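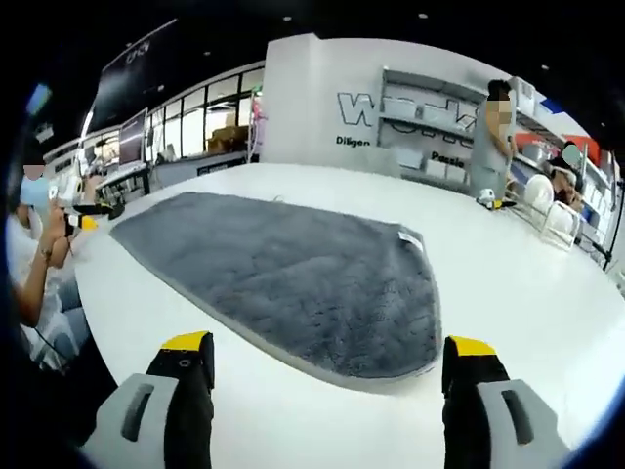
Noreen Dolan wants the failed tries kept in the set as well, and marked as failed. Agreed for the Mendik batch.

1/27/26. Target for folding is 400 examples, two hands each, split by person.

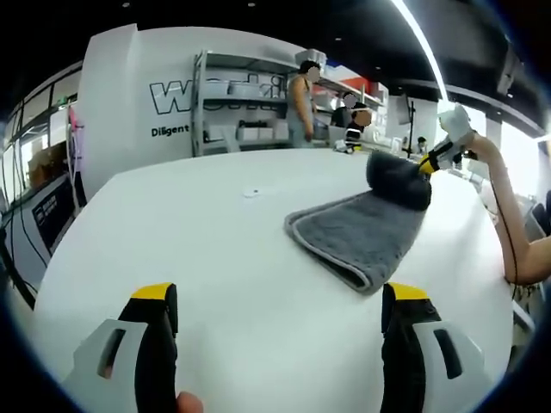

Start and end points need fixing before we train anything. At the moment each of us stops when it feels done. New rule: a try ends when both grippers are open and clear of the cloth. One gripper clamping the bunched end of the grey towel is still mid-try, so no cutting there. Deok-su Ha will put this in the Prodville notes.

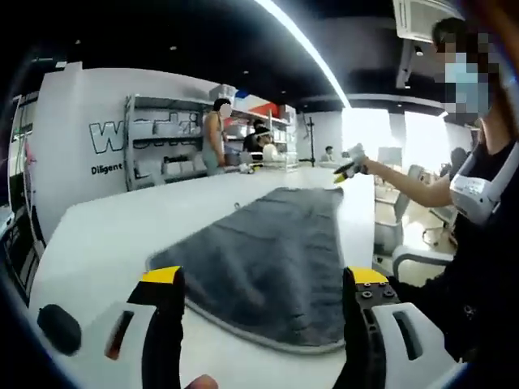
Do we need to redo the first 44? Only the ones with no end mark.

Left to do: check clocks on both grippers, rename folder 1112, ask Telutex about more storage before March.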